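So I'd promised 64 cupcakes for the Rostumthorpe school fair, which is the kind of thing I say yes to when Kirstin Moncrieff catches me in a parking lot. I can't bake! Everybody in the building knows I can't bake. Kirstin knew it too, and she wrote my name down anyway, in pen.

I started by getting the kitchen ready, because that felt like progress (and didn't involve eggs). The place came with a white counter that had cracks running through it and a line of grime by the window that had outlived three tenants. I scrubbed it with an old toothbrush and thought about my grandmother, who would have had the oven on by then. 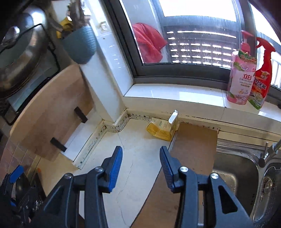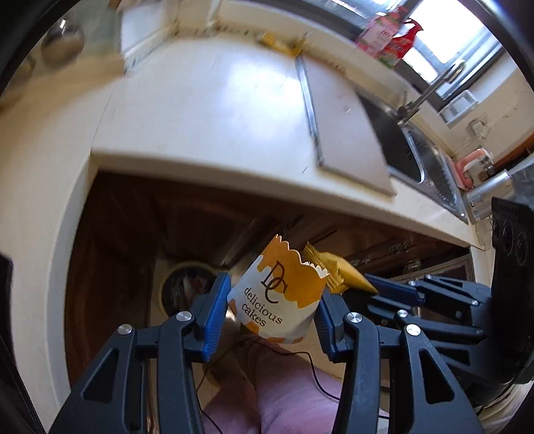
"Delicious cakes," I read out loud to Haruna over the phone. "It says so right on the cup."

"Then you have to do it," she said. "It's in writing."

I could hear her eating something. Haruna ran a bakery in Preneck for years before she sold it, and she still charges for advice, usually in gossip. I gave her the one about Fergus Lamont and the borrowed canoe, and she gave me her vanilla recipe, the real one, with sour cream in it.

The first batch sank. The second batch rose so high I got scared and opened the oven door, and then it sank too. By midnight I had flour in my ear and 5 cupcakes I'd have been willing to show another person, and I ate one of those standing up, with the light off, looking out at the street.

It was good, though. It was really good! I called Haruna back and she picked up on the first ring.

"How much sour cream did you put in?" she said.

"All of it," I said, and went to look for my car keys.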